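Visits > Reports > Clothing and household > Clotilby open day

Search reports Enter keyword Go

Open day at the Clotilby works, Narniditz

Clotilby opened its doors on Friday, July 23, 2021, the first time it had done so since the move to Narniditz. I went with Vikas Solanki, who buys bed linen for two guest houses and wanted to look at the printed cottons. We took the 63 bus from the station and walked the last bit along the canal. Parking is poor, so the bus is the better choice.

Visitors were signed in at the side gate and put into groups. Ours was taken round by Brijesh Shukla, who runs the finishing floor. He speaks quietly and the extraction fans are loud, so it was worth standing near the front.

The first stop was the cloth store. Rolls are kept on racks by weight and then by colour, with a paper ticket pinned to each one. Most of the printed cotton comes from Tyagi, and the plain jersey is bought in from Farkach. Vikas asked about shrinkage. Every new batch has a sample cut from it, washed and measured before the rest is released to the cutters.

Cutting was stopped for the day but one table had been left laid up so we could see how the layers are clamped. The sewing room was working as normal. It has 54 machines on two long lines, T-shirts on one side and bedspreads and pillowcases on the other. Collars take longest to learn. The neck tape goes on last, and a shirt with a twisted tape is sent back down the line.

Finishing was the part I liked best. Shirts are pressed, turned and folded by hand on padded tables. We were shown two folds, one for shops and a flatter one for posting. The sleeves go in first and the hem comes up to just under the collar. I tried three and the last was passable.

Tea was served in the canteen, with very good onion pastries. The shop next door sells seconds. I bought a pair of pillowcases with a slight fault in the hem, and Vikas left with a catalogue and a bag of swatches. He thought the heavier bedspread too warm for his rooms but will order a few of the lighter one to try.

The tour took 97 minutes including tea. It is free but has to be booked, and closed shoes are needed on the floor. The next open day is planned for March.

I practised the shop fold again at home.

Related reports
Tyagi print works: a morning at the dye vats
Narniditz spring textile fair
Farkach knitting mill, the new hall
A visit to a quilt maker's workshop

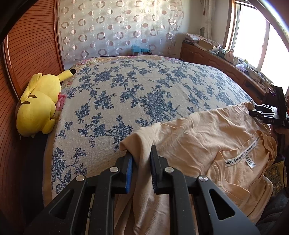 Peach T-shirt on a floral bedspread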